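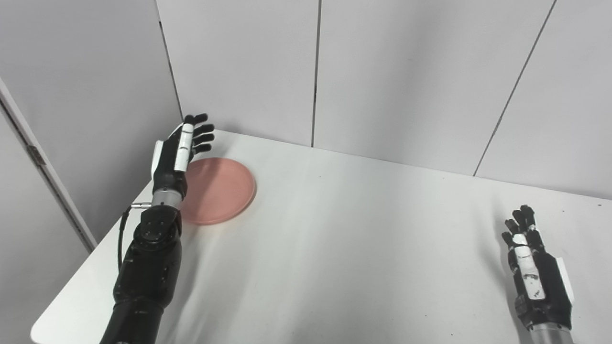
Interviewee wants to take her quotes back after the interview, where do I stand?

Nadège Delaunay
Hello everyone, first time posting, so forgive me if this has been asked before (I did search, but most of what came up was about celebrities and lawyers). I write for a small local news site called the Minel Post. We also print 400 copies for the shops and the library, and that's really the edition people read. I'm not trained, I came to it after years in school administration, and I've been doing it since last June.

I've written a long piece about the bus service being cut between Minel and Prallix. One of the people I spoke to is a lovely lady of 91 who uses the bus to visit her sister. We sat in her kitchen for most of a morning, I had my notebook out and a recorder running with her permission, and I told her who I was and where it would appear. She said some quite sharp things about Curkon, the company that runs the route, and one thing about a particular driver.

Yesterday evening her nephew rang me and said she's changed her mind and wants everything taken out, and would I send him the whole article so he can check it. He was perfectly polite but rather firm. I haven't spoken to her myself yet. The piece goes to the printer at noon the day after tomorrow and without her it's a bit of a timetable with grumbling attached. Am I allowed to keep her in? Ought I to? And do I have to show him the article? My editor is away walking and has no signal, bless him.

Bastien Marchal
If it was on the record it's on the record. She knew you were press, she said yes to the recorder, you can print it. And never send copy to anybody before publication, least of all relatives. You'd be rewriting until Christmas.

Perrine Marty
Hello Nadège, and welcome! Bastien is right as far as the usual custom goes, but I'd go a good deal more gently than that, and I say so having spent a long time on a weekly where we met our readers in the baker's queue the morning after.

The first thing I'd do is ring the lady herself, or better, go round if she isn't far. You've only heard from the nephew. He may be passing on exactly what she said, or he may have got worried on her behalf, and I've known both. Ask her what's troubling her and then let her talk. Very often it's one sentence. I'd put a small wager on it being the bit about the driver, and if so I think you could lose that with a clear conscience anyway. A remark about one named or recognisable person is a different matter from a complaint about a company, and it can land you in trouble for defamation if it isn't true and you can't show that it is. Printing "she said it, I didn't" doesn't protect you as much as people suppose, so do take that one seriously whatever she decides.

If she's happy with the rest, read her own quotes back to her down the phone. Just hers, and just for accuracy. I know some people are very strict about this, but reading somebody their own words isn't the same as handing over the article, and with an older person who's never been in the paper it can settle the nerves wonderfully.

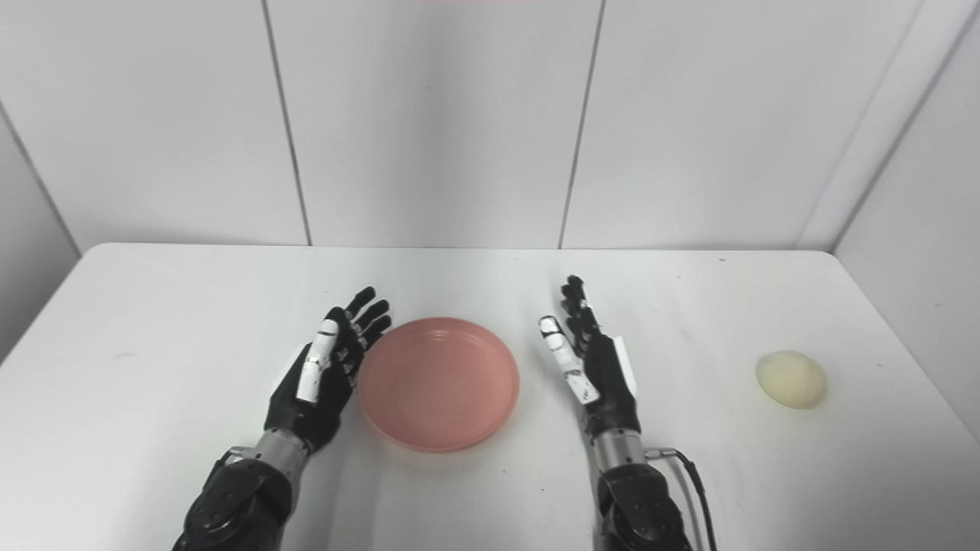

Pink plate on a white table

As for the nephew, you don't have to send him anything. I'd say something like: "I'm afraid we don't share articles before they're published, but I'm going to speak to your aunt and make sure she's comfortable with how she's quoted." Keep it friendly and don't get drawn into reading him paragraphs.

Now, if she really does want to be out of it altogether, then in your shoes I'd take her out. You'd probably be within your rights to keep her, but she isn't a minister or a company director, she's a private person who has to live in the same town as that bus driver. You could ask whether she'd mind being included without her name, though do think about whether people would guess (a woman of 91 going to see her sister in Prallix may be rather easy to place!). Leave her age out, at the very least, and perhaps the sister.

Has Curkon been given the chance to reply? You didn't mention it. Send them the specific points in writing with a deadline, and keep a copy. Hang on to your notes and recording too, even if you use none of it.

Nadège Delaunay
Thank you both so much. Perrine, it was the driver! She'd had a bad night over it. She's quite content with everything else and added a bit more about Curkon while I was there, so I'm off to email them now.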